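Mahama hand-held gripper pair

I've been using the Mahama pair since February and I'm properly fond of it! You get 2 grippers with curved fingers and a marker cube on each, so hand movements can be tracked while you do ordinary jobs at a table. We wrote our method around it at Prundton — people show the task by hand, and the arm learns from those recordings.

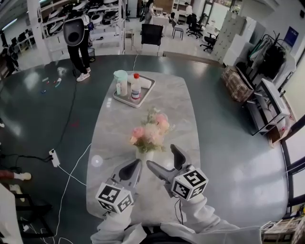
Working round the flowers, one gripper nearly closed and the other open wide.

For our last test we recorded 100 demonstrations of tidying a table and trained on only 60 of them (the rest were kept back for checking). The policy trained on 60 missed just 3 of its trial runs, which cheered everyone up no end.

Sold as a pair, marker cubes included. Spare finger pads come from Bisness — do order early, they're slow.

Page updated 5/15/25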